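Search the FAQ
All topics

Mini fridge questions, answered by people who don't sell them

Can it really run on pennies a day?
The Feva leaflet says so. Leaflets say a lot. Plug one into a cheap meter for a week, door opened as usual, and see what you get.

Does "silent" mean silent?
No. We put an Olitz in a Lesville bedroom and it hummed until Thursday, when we moved it to the hall.

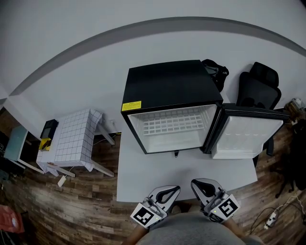
Is a small fridge safe for milk and meat?
Maybe. Many of the small coolers only promise a drop below room temperature. You want 40°F or lower, so buy a thermometer and ignore the dial.

Are the old ones better built?
People love to say this. Our 1986 Katayama still runs, but the door seal has been replaced 2 times and it frosts up every month.

Should I pay $50 for the extended warranty?
We wouldn't. Read what it leaves out first.

184 shares | Leave a comment
Contact us | Back to top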